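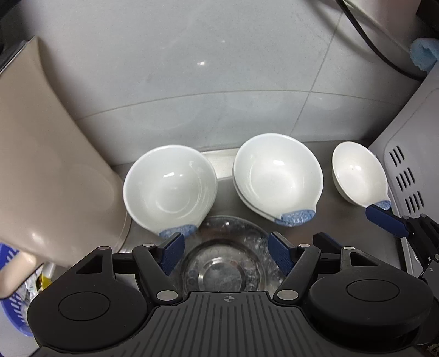 Vinano Dish Soap Concentrate, 200 ml – review
Posted 1 Apr 2020 by Todor Petkov

I bought the Vinano concentrate in February from the Ivside store in Vinarthorpe. We had been using the regular Begović green liquid for years and I wanted something that took up less room under the sink. This is what I found after using it every day since.

What you get
A 200 ml bottle of concentrate and an empty pump bottle. You put 15 ml of concentrate in the pump bottle, fill it up with water to the line and shake it. The cap on the concentrate doubles as a measure, but the line inside is hard to read, so I use a kitchen spoon. The label is in small print on both sides. The pump bottle is clear, with no markings other than the fill line.

Cleaning
On everyday dishes it does the job. Plates, glasses and cereal bowls need one pump on the sponge. Dried oatmeal still needs a soak, same as with any soap. Egg comes off well. Tomato sauce in plastic tubs is the weak point – I had to wash those twice, and the orange tint stayed on two of them. Roasting pans took five pumps and a scrub, and at that point you are not saving much.

Rinsing is good. There is less foam than with Begović, so I use less water getting it off. Glass dries without streaks if you don't overdo the soap. If you judge by suds you will probably use too much for the first week. 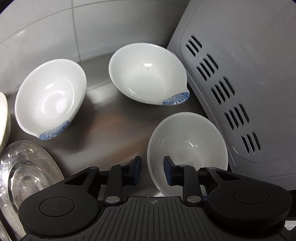
Smell and skin
The scent is a plain lemon and it doesn't hang around on the dishes. My hands get dry in winter and this made them neither better nor worse. My wife wears gloves, so she has no opinion.

Problems
The pump started sticking after a few weeks. Running hot water through it fixed that, but it has happened again since. The mix also gets thinner at the top if it sits for a few days, so give it a shake before you use it.

Cost
One bottle is $7 and I am on my second. That is a bit less than I was spending before. Refills are sold without the pump bottle, and the store had plenty the last time I went.

Rating: 4 out of 5. I took one off for the pump.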